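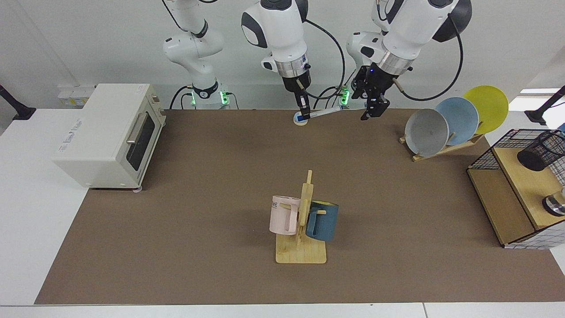
Chibuzor Jibrin wrote to me that a label is only as good as the person who refuses to move the thing it is stuck to, and that my last column on shared storage had the order of operations backward. In his view you settle the layout first and label second. I think he is wrong, and the disagreement is worth setting out in detail.

The usual practice in a shared supply room goes like this. Someone draws a plan of the shelves, assigns each category a position, and prints labels to match. The plan is based on what the room held on the day it was drawn. At Burkero, where I kept the stockroom for 5 years, we had a plan of this kind with 37 positions. By February it described a room that no longer existed. Toner had moved next to the door, envelopes had split across two shelves, and the position marked "adhesives" held batteries.

Jibrin's argument is that this was a failure of enforcement. Items drifted, so someone should have put them back. But people moved the toner because they used it every day and the assigned shelf was behind the ladder. Putting it back would have restored the plan and made the room worse.

The alternative is to label the container and leave the shelf blank. A bin marked "toner" is correct wherever it sits. Its position can follow use, and the label doesn't turn false when the bin moves. The cost is search time, since a new employee can't look up a location on a chart. That cost is real. In a room you can see across, it comes to a few seconds.

The argument changes with scale. The Drestach warehouse holds 3,000 items, and a blank shelf there would be absurd. At that size the position has to be recorded, and the record has to be updated every time something moves. Large warehouses do this with scanners and a database. Small offices copy the shelf codes and leave out the updating. They end up with an address system and no post office.

Jibrin also objects that container labels get covered over. Someone empties the toner bin, fills it with cable, and puts tape across the front. I have seen this, and my remedy is a dull one. Use a card holder with a removable card, keep blank cards and a pen in the same room, and allow anyone to write one. A handwritten card that is right beats a printed card that is wrong. Offices resist this on grounds of appearance, and I have never found that persuasive.

I would keep 2 fixed positions in any small room: the first aid kit and the fire extinguisher. They must be found by people who have never been inside and are in a hurry. Everything else can travel.

He tells me Quiambao is about to redo its supply room on the fixed plan, with engraved shelf plates. Engraving is expensive to correct. I would ask them to run the room for a few months on paper cards before ordering the plates, and to write down what moved.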